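Chapter 2
The Desk and What Lives on It

My first desk was a door. Jozef Aerts, who shared an office with me in Skudov in those years, had laid it across two filing cabinets and sanded the edges until they stopped catching our sleeves, and we worked on either side of it for the better part of a winter. It was far too high. By March I had a sore wrist and he had a stiff neck, and each of us blamed the chair.

I tell this story to every new class, and I tell it again now, since most of us come to furniture the same way: we take what is there and bend ourselves around it. In Chapter 1 we looked at the room as a whole, with its light and its doors and its drafts. Now we come in closer, to the flat surface where the hands spend their day, and to the small things kept on it - the mouse, the pad, the wrist rest, the books pushed to the back.

We will begin with reach. Sit down at your own desk before you read any further, let your elbows hang, and notice where your hand comes to rest. Whatever you pick up most often ought to be near that spot, with some bare surface left beside it. Things you use once a day can go farther off, and reference books do very well in a back corner, where they are easy to see and out of the way of your forearm. Keep a pencil handy, as you will want to sketch your own desk before the chapter is done, and again at the end of it.
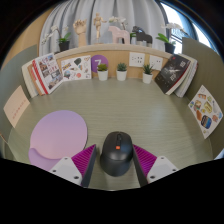
43

Figure 2.1 A curved desk with a mouse and pad toward the front and books standing in the back left corner.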